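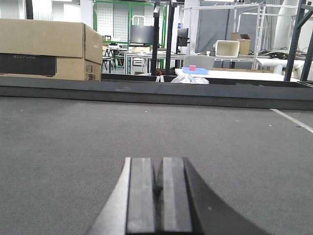

The Hoser Set

The contract with Georgiou called for 4,000 accepted episodes of one task. An episode began with the gripper empty and ended with a bracket seated on its peg. The arm was driven by hand from a pair of levers at the next desk. I drove in the mornings and labelled in the afternoons, and for the last part of the winter I did both jobs at night too, when the building was quiet and the network was fast enough to push the files to Broltier before the morning shift.

The labelling scheme was called Hoser, after the street the first office had been on. It had four outcomes: success, failure, recovery and void. Success and failure were plain enough. A recovery was an episode in which the operator made an error and then corrected it, and Georgiou paid more for those. Void covered everything else. A void episode was not deleted. It went into a folder with a line of text stating the cause, and the folder was closed at the end of the contract.

By August we had passed 2,000 accepted. The model was retrained every second night and run against the bench without an operator. It could find a bracket anywhere on the right half of the surface. On the left half it slowed down, moved past the part and came back. I watched it do this on three runs and wrote "hesitation, left side" in the log.

The written instruction from Broltier was to collect more starts on the left. I collected them. A start meant placing the part by hand, stepping back, pressing the pedal and waiting for the tone.

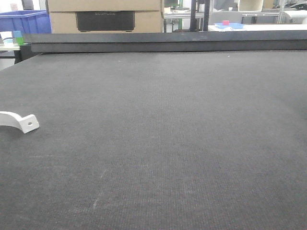

Placement was supposed to be random. Gustden supplied a list of positions and angles, and the operator worked down it. I had stopped using the list in May. After enough hours a hand knows where it wants to put a thing, and mine wanted the right side, a forearm's length from the far rail, hole facing the arm. Going back to the list felt like writing with the wrong hand. One position put the bracket so far left that the side camera lost part of the curve, with only the tab and its hole well inside the view. I drove that one eleven times before I got a clean grasp. I labelled nine failures and two recoveries, and the second recovery is episode 486 of the left-side batch.

I mention the number because Broltier sent it back. The reviewer's note said: "Operator pauses 3 seconds before contact. Cause?"

I opened the file. The wrist view showed the fingers coming down over the part and stopping. The lever trace was flat for the full three seconds. There had been no network fault, and the pedal was down. I had no memory of a pause. I went through the rest of the batch and found the same flat section in most of it, always short of contact, always on the left. Then I opened the older files from the spring. The pause was there as well, in every left-side start I had ever driven. On the right side it was absent.

The model had not been failing to find the bracket. It had learned my driving, and the slowing down was mine. I had written it up in the log as a defect in the machine.

The options under Hoser were limited. The episodes were successes or recoveries by the definitions. The definitions did not mention time. I could mark them void, which would take us back under 2,000 and cost the bonus, or I could answer the note and leave them in.

I spent an evening trying to drive without the pause. I set the bracket on the left, pressed the pedal and told myself to go straight in. The trace was flat again, a little shorter. On the next attempt I counted aloud. On the one after that I looked at the far side of the bench until the fingers were nearly down, and missed the part entirely.

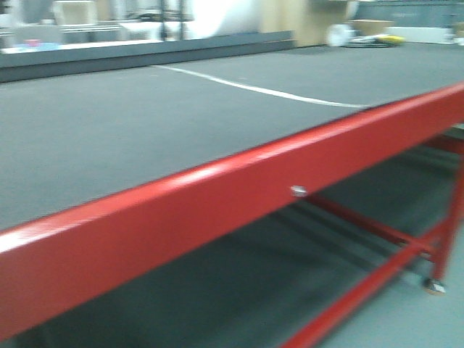
Bench, near side, with the white line.

Some time after ten I shut off the levers and ran the model by itself. The arm moved out over the left half, lowered, and stopped above the part. I kept my hands in my lap. I could feel the point at which I would have gone on, and the arm went on at that point, closed its fingers and lifted.

I answered the note before I left. In the cause field I typed "operator habit, consistent," and left the label as recovery. Broltier accepted it without comment. The next batch from Gustden came with a new list of positions, most of them on the left, and I started at the top of it the following morning.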